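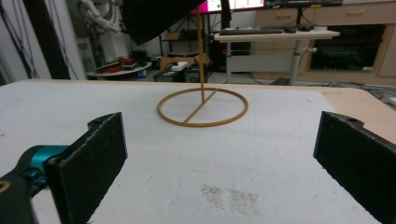

A yellow ring stand on a white tabletop.

Does the new home goods hall earn its rent?

The Lermont market opened its home goods hall in April with a promise of "makers under one roof." I have now been through it 3 times and I am still looking for the makers. Most of the stalls buy in stock, peel off the stickers and add a cardboard tag with a bit of twine. Fine, people are allowed to run shops. But then call it a shop.

Mulugeta Gashaw, who rents the corner unit under the name Giteo, told me he pays 576 a month and sold 7 lamps over the summer. He was cheerful about it -- more cheerful than I would be. The market's own flyer claims 1439 visitors on opening day. I was there, and I would like to see how they got that number. Does walking through to the restrooms count?

Smaranda Gavrilă at the Coste stall does repair chairs herself, in front of you, and will say no if a chair isn't worth fixing. I took her two and came home with one.

The organizers want to extend the hall into the old loading bay next year. Their plan is at the front desk until October 12, 2021, and comments have to be on paper. Bring your own pen.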